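Zandanard Methods Forum
Board: Simulation and Policy Evaluation
Thread: Wrist-view policies and the loss of the target (result and request for comment)

Posted by puswood_lab, 13th July

The Puswood group is circulating an evaluation result before it is submitted, and comments from members are requested. The method trains a grasping policy entirely in simulation from the wrist view. We ran 314 simulated episodes with the policy fixed and all scene seeds published. Two wrist renders from the evaluation environment follow.
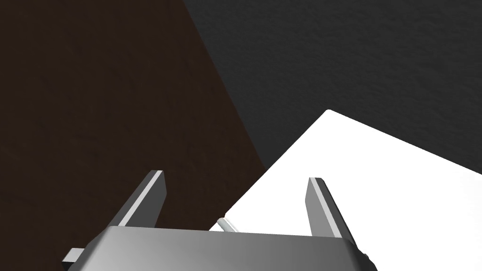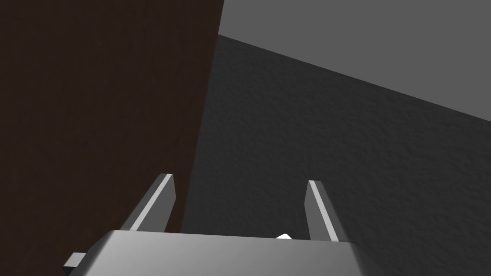
Both renders show the jaws open.

1. Summary of result

The policy completed the grasp in 89 percent of episodes. We then removed the short-term memory module, which stores up to nine past views, and repeated the run on the same seeds. Completion fell sharply. Our reading is that memory matters most when the gripper body covers most of the target, or when the target leaves the view altogether. In the first render, a pale rod lies against a white surface and part of it is hidden behind the gripper body. A policy that sees only the current view has little to work with there.

2. Points on which comment is requested

We ask members to consider whether the memory claim is supported, and whether the surface colors used in the test set are acceptable for a published benchmark.

Reply from garkano_sim

Thank you for posting the seeds. On the second point, we would object to the pale target on a white surface being counted as an ordinary test case. The contrast is very low. A failure there may say more about the vision encoder than about memory, and the post does not separate the two. We recommend that the low-contrast cases be reported in a table of their own.

Reply from puswood_lab

The point is accepted in part. We will report the cases separately. We do not agree that they should leave the main figure, as pale parts on pale trays are common in the work our partners do.

Reply from Finbarr Flanagan

I reviewed an earlier version of this method for the Brophy workshop in December, and my concern has not changed. Removing the memory module also reduces the number of parameters. The smaller network may simply be weaker. The proper control is a network of the same size that receives the current view copied nine times. Without that control, the title of the paper should not use the word "memory."

Reply from garkano_sim

We support the request for a control of equal size. We disagree on the title — a title can be corrected at the proof stage, and the control should be run whatever the paper is called.

Reply from brophy_bench

A separate question about the second render. Only a small white fragment is visible above the gripper housing, and we cannot tell from the render what it is. Does the success detector use the image at any stage, or only the simulator state? If the image is used, views of this kind would be difficult to label.

Reply from puswood_lab

The detector uses simulator state only. No image is used for labeling. An episode is counted as complete when the target has been lifted and held for four seconds.

Reply from Finbarr Flanagan

That answers the labeling question. It does not answer mine.

Reply from puswood_lab

Understood. The control proposed by Mr. Flanagan has been added to the queue and will use the same 314 seeds. Results will be posted in this thread, including the separate low-contrast table. The title will remain under review until then.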